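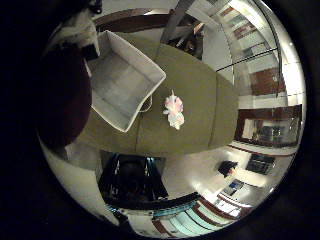

2 April 2021

Sourdough, batch 40. The bench smells like a brewery with money troubles. Starter is Jevine, the rye one, fed last night at the usual ratio and floated this morning on the second try. The first spoonful sank like a coin. I stirred the jar, waited an hour and chose to believe the second spoonful.

Flour is the Nuchit bread flour again, 3000 g across the batch. Water held back a little because the last bag drank less than the one before it. The lot number on the sack ends in 233 and I am writing that down so that when Yu-na asks which lot it was, I can look insufferable.

Autolyse 45 min. Salt in late, by hand. Four folds planned, three done. The fourth fell during a phone call with Natside about the proofing cabinet, which they maintain is within tolerance. The cabinet maintains otherwise. It ran warm in November too and we lost a whole set to soup.

Bulk went faster than I wanted. Dough was domed and wobbling by lunch. Preshape was fine, final shape sticky, language poor. One piece scaled at 1756 g, so I suppose that's a miche now. Hwa-young says it was always going to be a miche and I should have let it rest longer before shaping. She is right and I have told her so, once.

Half the loaves to the fridge overnight, half baked today for comparison. Same-day crumb: even, a bit tight near the base, decent color. Flavor mild verging on polite. The miche spread, as miches will, and has one ear, on the wrong side.

Still don't trust the oven's left rear corner. Rotated at 20 min and that loaf was darker anyway.

To do:
Bake the cold ones first thing, straight from the fridge, no warm-up.
Ask Skulla if they still sell the coarse rye. The website says yes and the man on the phone says who?
Put a second thermometer in the cabinet, low shelf.
Yu-na wants the hydration dropped two points next time. I want it left alone. We'll drop it one.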